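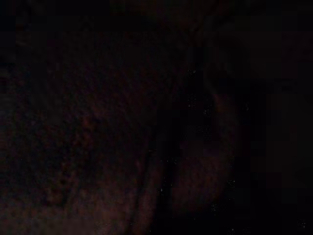

A lavandaria de bairro Najafi, em Girnau, alargou o horário e passou a aceitar roupa para separar e lavar no próprio dia, um serviço que estava suspenso desde a mudança de instalações. A informação foi dada a 06/11/2021 pelos responsáveis da casa, Forough Ghasemi e Bijan Ghasemi, e abrange também a recolha ao domicílio na zona de Clastevby. A principal alteração diz respeito às peças escuras e de textura grossa, que passam a ter lavagem própria. Um vermelho-acastanhado muito carregado, de grão irregular, quase se confunde com o preto quando há pouca luz, e é nessa altura que as peças vão parar ao monte errado. A triagem vai por isso ser feita antes de a roupa entrar na zona das máquinas, junto à janela da frente.

O novo horário começa às oito da manhã e termina às nove da noite, com interrupção para almoço apenas nos dias de menor movimento, que serão afixados à porta. Até agora a lavandaria fechava às seis. Segundo Bijan Ghasemi, a mudança foi pedida sobretudo por quem trabalha fora de Girnau e só regressa ao fim da tarde. «Havia pessoas que deixavam o saco de manhã e só o conseguiam levantar dois dias depois», disse. O levantamento depois das seis será feito pela porta lateral, virada para o largo.

A Najafi funciona há vários anos na mesma rua, mas só em outubro ocupou o espaço atual, no rés do chão de um prédio que já teve uma retrosaria e, antes disso, um armazém de cereais. As obras incluíram a substituição da canalização, um novo quadro elétrico e a abertura de um escoamento junto à parede do fundo. Durante esse período o atendimento manteve-se num balcão provisório, e a roupa era levada para fora e devolvida já dobrada. Alguns clientes queixaram-se dos atrasos. Forough Ghasemi reconhece que houve semanas difíceis e diz que as reclamações foram todas respondidas, por telefone ou ao balcão.

O registo de outubro, o primeiro mês completo na nova morada, indica 1291 peças lavadas, sem contar com tapetes e cobertores, que são anotados à parte. A roupa de cama pesa muito nesse total. Logo a seguir vêm as camisas e a roupa de trabalho. Os responsáveis não têm números comparáveis do ano anterior, porque o registo antigo era feito por saco e não por peça. 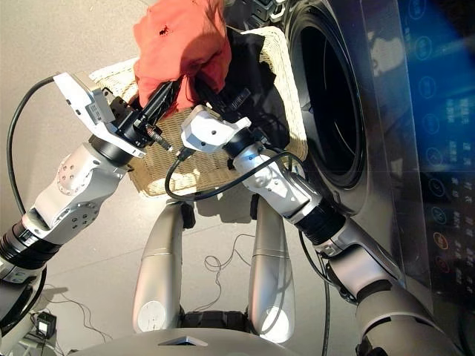 A separação por cores continua a ser o passo em que se perde mais tempo, e é também aquele em que a lavandaria pede mais ajuda aos clientes. Muitos sacos chegam com tudo misturado. Num cesto de vime creme, pousado no chão ao lado de uma máquina grande de carregamento frontal, um pano laranja-avermelhado fica encostado a uma peça preta dobrada sobre a borda, e os dois têm de seguir caminhos diferentes. O laranja e os vermelhos vivos vão juntos, a temperatura baixa. O preto vai com os azuis-escuros e os cinzentos de chumbo. Uma mancha ou um furo pequeno, como o ponto escuro que se nota nesse pano, deve ser assinalado na entrega, para ficar escrito no talão e não haver dúvidas no levantamento.

O talão, de resto, também mudou. Passa a ter um espaço para observações e duas vias, uma para o cliente e outra que acompanha a roupa até ao fim. Na versão antiga as observações eram escritas no verso, a lápis, e por vezes apagavam-se. Quem ainda tiver talões antigos por levantar pode usá-los até ao fim do mês. Depois disso será preciso dizer o nome e a data de entrega ao balcão.

Em Clastevby, a recolha ao domicílio recomeça com duas voltas por semana, uma de manhã e outra ao fim da tarde. A carrinha parte do largo da fonte, sobe pela estrada velha e termina junto à escola. Os pedidos devem ser feitos na véspera, até à hora de fecho. Não há valor mínimo para a recolha, mas os sacos têm de estar fechados e identificados com o nome e a rua. Os moradores da parte alta, onde a carrinha não passa por causa da largura do caminho, podem deixar os sacos na mercearia Brimach, que aceitou guardá-los até à volta seguinte.

A Brimach vai igualmente receber roupa já lavada. O acordo entre as duas casas foi feito sem custos para o cliente, e a mercearia reservou para esse fim uma prateleira ao lado da porta do armazém. A roupa pendurada em cabide fica excluída, por falta de espaço. Fatos, vestidos compridos e casacos terão de ser levantados em Girnau ou entregues em casa.

Quanto aos preços, mantém-se a tabela em vigor para a roupa corrente. A lavagem de tapetes sobe ligeiramente, e a de cobertores passa a ser cobrada por tamanho, em três escalões. A tabela completa está afixada junto ao balcão e pode ser pedida em papel. Foi também criado um cartão para quem lava com regularidade, que dá direito a uma lavagem de roupa de cama depois de um certo número de entregas. Foram impressos 150 cartões nesta primeira fase, e os responsáveis admitem mandar fazer mais se a procura o justificar.

Mantém-se a possibilidade de o cliente usar as máquinas por conta própria, mas apenas de manhã. À tarde os equipamentos ficam reservados para o serviço da casa. Quem preferir lavar sozinho deve trazer detergente ou comprá-lo ao balcão em doses individuais, e não pode deixar roupa dentro das máquinas depois de acabado o programa. Ao fim de meia hora, a roupa será retirada e posta num cesto com o número da máquina. Os cestos não podem sair da lavandaria, regra que já existia mas que, segundo Bijan Ghasemi, nem sempre foi cumprida.

Para os clientes que entregam sacos, a Najafi preparou uma folha com indicações simples. Pede-se que os bolsos venham vazios, que os fechos de correr venham corridos e que as meias não venham enroladas umas nas outras. As malhas grossas devem vir viradas do avesso e, se possível, num saco à parte. O mesmo se aplica às peças novas de cor forte, que podem largar tinta nas primeiras lavagens. A folha recomenda ainda que se guarde a etiqueta de composição quando esta é cortada, ou que se diga ao balcão de que tecido se trata. Sem essa informação, a peça é lavada no programa mais suave.

Forough Ghasemi, que trata da triagem, diz que as trocas de monte são raras mas custam caro. «Uma peça vermelha no meio dos brancos estraga uma máquina inteira», afirmou. Em caso de dano atribuível à lavandaria, o cliente tem dez dias para reclamar, com o talão na mão. As peças esquecidas ficam guardadas durante três meses. Neste momento há várias por reclamar desde o tempo das obras, entre elas lençóis, um casaco de criança e toalhas com monograma, e os donos podem passar a qualquer hora do expediente para as identificar.

O barulho das máquinas, que preocupava os moradores do primeiro andar, foi medido depois da instalação e ficou dentro do permitido. Ainda assim, a lavandaria comprometeu-se a não pôr roupa a centrifugar depois das oito e meia da noite. A última hora do dia será usada para dobrar, passar a ferro e preparar as entregas da manhã seguinte.

Falta resolver o estacionamento. A rua tem poucos lugares e a carga de sacos grandes faz-se muitas vezes em segunda fila, com queixas dos vizinhos. Foi pedido um lugar de cargas e descargas em frente à porta lateral, ainda sem resposta. Enquanto isso não se decide, os responsáveis aconselham quem vem de carro a parar no largo e a entrar por esse lado. Os pedidos de recolha e as dúvidas sobre o novo horário podem ser apresentados ao balcão, em Girnau, ou deixados por escrito na Brimach, em Clastevby.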